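Household robots: are we there yet or is it still 2013?
General discussion – page 1 of 1

shelfbracket
Every spring somebody posts that robots will be clearing our tables by Christmas. I do small-parts packing in Dratovdale and we had a Protell rep in last September promising the same for our benches. 600 trays a shift, he said. We got 200 on the good days, and I was standing next to it the whole time. So before anyone talks about kitchens, look at what the work is: one cup, one marker, a flat table.

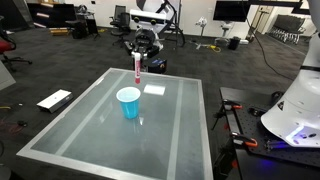 tagle_owner
Your rep oversold it, fine, but that was one machine on one line. Ours at the shop sorts bolts all night and I don't touch it. Chores will go the same way once the price drops.

shelfbracket
Bolts are all the same bolt. My sink has a greasy pan, a wine glass and a kid's spoon stuck inside a mug. Call me when yours does that.

Parvaneh Shokri
I'd split the difference. Picking up a plastic cup is close to solved if you know where the cup is. Getting it from the couch to the dishwasher past a dog is a different job. I wouldn't pay for either one today.

tagle_owner
People said the same about robot vacuums and now my mother has two.

shelfbracket
And who picks the socks up first? Your mother. A vacuum never has to hold anything. Put a plain light blue cup on a glass table and you still have to decide where to grab it, how hard, and where to set it down.
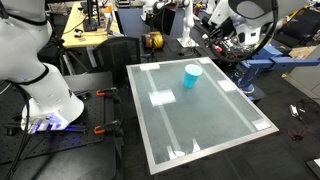 Then do it 415 times without a miss, which is what my wife and I get through in a couple of months – and we're not tidy people. Skorkik wanted a yearly service plan on top of the purchase price. I can wash a lot of cups for that.

tagle_owner
You'll buy one in five years.

shelfbracket
Maybe. I'll let you go first.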